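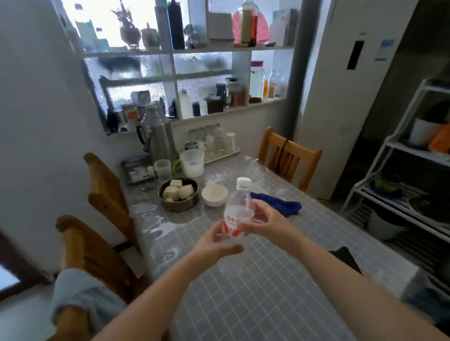
Unit 6 handout: Budgeting for a home-assistance robot
Read before the planning exercise. Bring a calculator.

What the quote leaves out

Last July a vendor called Plovholm sent our department a quote for a two-arm mobile unit, the Amano. The quote ran to 26 pages. The price of the arms was on the first page and installation was near the end. Time for a person to set up tasks did not appear anywhere. Keep that in mind every time you read the word "turnkey."

Most of you will start your budget with the hardware. Start with the task list. Write down what the machine is supposed to do in a real kitchen, in plain verbs: pick up bottle, turn cap, move bowl, wipe table. Then ask the vendor which of those verbs it will put in the contract. Plovholm offered nine. Opening a screw cap was listed as "on the roadmap," and you cannot depreciate a roadmap.

Hard cases to price in

Clear plastic. A water bottle is see-through, it bends when squeezed, and people use two hands on it without thinking. Depth sensors have trouble with it. Ask for test results on clear objects, on a shiny surface, with daylight coming from a window behind the table. If the demo video was shot on a matte gray bench, it tells you very little about a dining table with a plastic cover.

Clutter. Bowls, cups, a cloth left in a heap, chairs at odd angles. Vendors like to assume the table gets cleared first. If a person has to clear it, that person's time goes in your budget.

Storage. Glass jars and oil bottles on a shelf need reach, and reach costs money. Get the number with a load in the hand.

Two hands. A second arm does not double what the machine can do, though it comes close to doubling the repair bill. Make the vendor show a task that needs both.

Lines for your worksheet

Purchase or lease
Grippers and spare fingers (these wear out)
Setup hours, at your own labor rate
Data collection: people doing the chores while being recorded
Service contract, and what voids it
Floor space and charging
Disposal

On data collection: Dunow, a smaller supplier, told us 300 recordings per task would be enough. We used 254 in the pilot, and the results were poor on any bottle it hadn't been trained on. I don't believe the missing 46 would have saved it. Budget for a second round and treat a refund clause as worth more than a discount.

Exercise

Take the Unano lease sheet from the course folder. Rebuild it for one kitchen over three years. Mark every figure as quoted, measured or guessed. Hand in the guesses on a separate page, with the name of the person you would call to check each one.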